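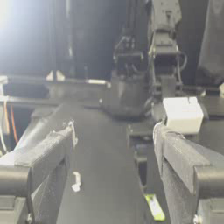 Polholm Replacement Finger Pads, Set of Two (second version)

In stock. Ships from our shop in Cekthorpe. Fits the Hadska two-finger gripper, all years. Sold in pairs only, please don't mix old and new.

Why there's a second version

I'd love to tell you we redesigned these pads because we had a bright idea over coffee. What happened is that the first ones came unstuck, and one of them did it while the arm was holding something over a person's hand. So before you buy, let me tell you the whole story, and if you own the first version, please read the part about swapping them out. It's free and it's quick!

The old pads went on with double-sided tape. We liked tape because you could change a pad in a minute with no tools, and in our own testing it held up fine. We ran 900 grips on a bench in January, looked at the pads, saw nothing moving, and called it good. The trouble is that our bench is cold and clean, and most of your benches aren't (mine at home certainly isn't).

The first note came from Soledad Esteban, who runs two small arms facing each other across a table at a repair shop in Cheetham. She had been picking up metal blocks all morning and noticed the tip of the left pad had a little frayed edge, like the corner of an old sticker. She pressed it down and carried on, same as I would have. By lunch it was up again. That afternoon the pad slid forward under load, the block swung down out of the grip, and it landed next to her other hand while she was reaching in to move a cable. She was fine. The block put a dent in the table, and I have a photo of the dent pinned up over my desk.

After that we wrote to everyone on the order list. Out of 193 sets sold, 22 had some lifting at the tip and 12 had a pad that had visibly slid. I was pretty upset about those numbers, I'll admit. Benedikt Hamann, who did the first design with me, took it harder than I did and spent most of the next two weeks at the test bench.

What was going wrong

Two things at once. The tape gets soft when the gripper motor warms up the finger, and a long run of short grips warms it up plenty. Then dust gets in at the tip, where the pad does most of its work, and once there's dust under there the tape never really grabs again. Pressing it back down makes it look fixed for a while — that fooled Soledad and it fooled us too, when we finally managed to repeat it.

The part I feel worst about is that the controller had no clue. The gripper reads how far the fingers have closed, so a pad that slides forward half an inch looks exactly the same as a good grip. No alarm, no stop, nothing in the log. If you've been trusting the "object held" light with these pads on, please don't.

What's different now

The new pad has a metal backing plate with a lip that hooks over the end of the finger, and two screws that go into the holes that are already there. No tape anywhere. The rubber is molded onto the plate, so there's no edge at the tip to peel. Changing a pad takes longer than it used to, call it a coffee's worth of time for the pair, and you'll need the small hex key that's in the bag.

Ingeborg Voß ran the new ones hot, with a heater aimed at the fingers and sawdust thrown in every so often (she enjoyed that more than she should have). The plates stayed put. The rubber does wear, and it should, so there's a shallow groove cut across it. When you can't see the groove anymore, order another set.

Checking the pads you have now

Do this with the power off at the wall. The pause button doesn't count, the fingers can still close on you.

Wipe both fingers with a dry cloth first, because dust hides a lot. Look along the inner face from the side, down at the tip. Any frayed bit, any pale strip of tape showing, any corner you can lift with a fingernail, and that pad is done. Don't glue it. We tried three kinds of glue and every one of them let go worse than the tape did, all at once and with no warning.

Then look at the table between the fingers. Little torn scraps of tape or paper lying around under a gripper are easy to brush off and forget, but if you find one, go back and look at the pads again. Upendo Khaemba on our support line now asks about scraps before she asks anything else, and it has caught several bad pads that looked all right from above.

If you have two arms sharing a table, check both of them. And keep your hands out from under anything being held, whichever pads you're running. I know we all say it and I know we all reach in anyway.

What's in the bag

Two pads with backing plates, left and right (they're marked on the back)
Four screws, plus one spare that you'll be glad of
Hex key
A folded sheet with the fitting steps

Swapping out first version pads

Free for everybody, no receipt needed. Send us a message with your name and where to ship, and we'll put a set in the mail. You don't have to return the old ones, but please cut them in half before you throw them out so they don't end up on somebody else's arm. If yours had already slid, I'd really like to have them back though, and we'll pay the postage.

A few things people ask

Will these work with the wide fingers? No, the holes are in a different place. Bohdan Kobzar is working on a plate for those and I don't have a date for you yet.

Do I need to set the grip up again? Yes! The new pads are a bit thicker, so the closed position changes. Run the zero routine once after you fit them, with nothing between the fingers.

Can I buy just the rubber? Sorry, no. It's bonded to the plate and it doesn't come off in one piece.

How tight should the screws be? Snug with the short end of the key in your fingers. Check them again after the first day of work, and after that whenever you clean the gripper.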